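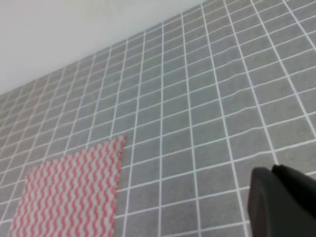 4. Setting up a letter-writing campaign

I'm assuming you've done section 3 and can log in to Prerketti. If your group writes on behalf of prisoners facing execution, this is the bit you'll use most (I'm in it nearly every evening!).

1. Open Cases and press New campaign. Give it a plain title – I use the country and the month, so "Appeal, May" sort of thing.

2. Paste in the case summary. The box holds up to 600 words. Mine always start too long and I end up cutting the legal history.

3. Choose who the letters go to. You can pick a ministry, an embassy or a pardons board from the list, or type an address yourself.

4. Under Consent, tick the box only when the family or the lawyer has agreed in writing to the case being made public.

Caution: please don't tick it on a phone call alone. A published name can't be pulled back from letters already sent, and it can do real harm to the person you're writing for.

5. Upload your sample letter. Files over 512 KB get refused without much of a message, so if the page just sits there, check the size first.

6. Set the closing date. For urgent cases, choose Major under Priority and the campaign closes by itself after 72 hours.

7. Press Preview, read the whole thing out loud, then press Publish.

Note: the Teten add-on lets members sign in their own language. It's switched off to begin with, and you'll find it under Settings, Languages. I'd have the translations read by a fluent speaker before you turn it on – our first French one was terribly rude.

Note: each mailing goes to 200 members at a time. If your list is longer, the rest go out in the next batch and there's nothing for you to press.

If a campaign gets stuck on Pending, log out, log back in and open it again. Still stuck? Write to the Trurnov help desk with the campaign title, and leave the prisoner's name out of the email.

Section last changed 9/18/26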